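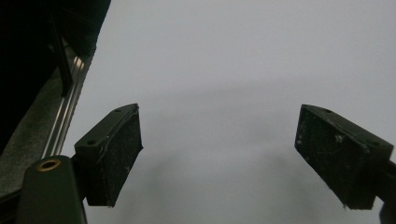
Figure 4. Fingers open, nothing held. Note the pads and the two screw holes on top of each finger.

4.2 Checking and setting the Lakik hand-held gripper

This section replaces the maker's own pages on finger care, which we found too cheerful to be much use. It was written by Ehsan Rizvi for the Esville workshop after a trial of the Lakik, and it says where our results and the leaflet part company.

Before you start

The leaflet says the pads are good for 2000 grips before they need a look. We would not plan around that figure. Ours were losing small parts at 1668, and the pads had looked tired well before then. Check them at the start of every shift.

CAUTION: Switch off logging and put the tool down on a flat surface before you touch the screws. The fingers can close while you are working on them.

Steps

1. Open the fingers as far as they will go. Leave the gap clear.

2. Look at the inner face of each finger. White or grey specks may be dust or they may be wear, and you cannot tell which by eye. Wipe first with a dry lint-free cloth, then look again.

3. If the specks are still there, treat the pad as worn. Write it in the log with the finger it belongs to, left or right.

4. Run a fingertip along the edges of each block. Light scuffs and small chips along the outside edges can stay. A chip that reaches the pad means a new finger.

5. Check both screws on each finger. They should sit square in their holes. Tighten by hand only, with the short key.

Note: The leaflet calls the finger swap "tool-free". It is not. You need the key, and you need it twice.

6. Close the fingers slowly on the test block supplied and hold for 15 seconds. The block should not creep. If it does, go back to step 2.

7. Open and close the fingers 45 times with nothing between them. This takes about four minutes. Listen for clicking at the pivot. We have had one click that went away and one that did not, and the help desk gave the same answer for both.

CAUTION: Do not oil the pads. Do not oil the pivot either unless Daly, who supply the spares, have told you which oil to use. Their advice changed in December and older copies of the parts list are wrong.

If the grip still slips

Fit new pads and repeat steps 5 to 7. Stalusum, the add-on that claims to correct for pad wear in software, made no difference we could measure on thin parts. It did help a little on wide ones - whether that is worth a yearly fee is for your own budget holder to decide.

Keep the old pads in a marked bag until the new set has passed step 6. Go on to 4.3 for the wrist strap and cable.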